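Shared Kitchen at Marchand Hall Reopens With New Counter Layout

Print this article | E-mail this article

Residents and day members of Marchand Hall may again use the shared kitchen on the ground floor, the Sarnell Housing Association has announced. The room had been closed to general use while its counters were cleared, its stored goods sorted and its small appliances given permanent places.

The association, which manages Marchand Hall and two smaller properties in the Gusar district, said the work was carried out in response to comments gathered from members in the spring. Many of those comments concerned the counters. Members reported that breakfast items, dishes and appliances were left wherever space could be found, and that the first person to cook in the morning often had to move another household's belongings before beginning.

Under the new arrangement, the marble countertop is reserved for small appliances and for the items most often used with them. The wooden tabletop is intended for setting out food and dishes. Dry goods such as cereal are to be returned to the pantry shelves at the end of each meal period.

"The kitchen is used by people who keep very different hours," the association said in a written statement. "The purpose of the new layout is to allow each of them to find the toaster, a cutting board and a clean plate without having to search for them."

The layout was prepared with the assistance of Dristo, a home organization firm that has previously advised the association on its laundry and storage rooms. The firm recommended that no new cabinets be purchased until members had used the revised room for a full season. The association accepted that recommendation, and the funds set aside for cabinets will be carried forward.

Small changes are still expected. Both the tabletop and the appliance counter remain under review, and members may find that individual items have been moved from one visit to the next.
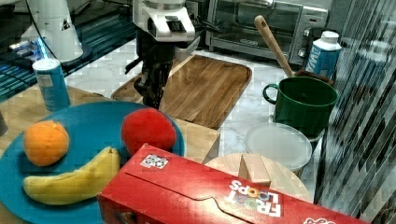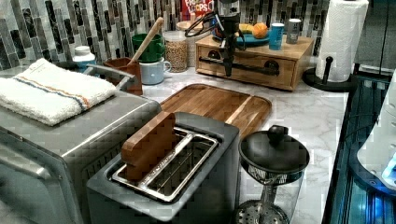 Kitchen items at Marchand Hall, including fruit on a blue plate and a striped-grain cutting board.

Rules for Use

The kitchen will be open to members from 6 a.m. to 10 p.m. Residents with early or late work shifts may request access outside those hours at the front office.

Members are asked to observe the following rules, which have also been posted inside the pantry door. Toasters and toaster ovens are to be unplugged after use, and crumb trays are to be emptied by the last person to use them each evening. Towels should be hung on the rail by the sink when damp and placed in the laundry bin at closing time. Cutting boards are to be washed by hand, dried upright and returned to the counter. They should not be placed in the dishwasher.

Fruit left on a plate in the kitchen is considered shared and may be taken by any member. All other food must be labeled with a room number or a member number. Unlabeled food will be held for 3 days and then discarded. Opened boxes of cereal must be closed with a clip or transferred to a lidded container — clips are available in the top drawer nearest the door.

Members who wish to donate cookware or dishes should contact the front office before bringing them in. The association noted that the pantry already holds more mugs and plates than the kitchen requires, and that further donations of these items cannot be accepted at present. Lidded glass containers and wooden spoons in good condition are still welcome.

Costs and Next Steps

The association reported that the project cost $1,105, paid from the Marchand Hall maintenance fund. The sum covered cleaning supplies, shelf liners, replacement labels and the services of Dristo. Monthly fees for residents and day members will not change as a result.

A review of the arrangement is planned for October. Members may submit comments in writing at the front office, or place them in the box beside the kitchen entrance. The association is particularly interested in hearing whether the appliance counter offers enough room when two households are cooking at the same time.

Similar work is under consideration for the kitchens at the association's other Gusar properties. A decision will be made after the review, and residents of those buildings will be notified by mail before any room is closed.

Print this article | E-mail this article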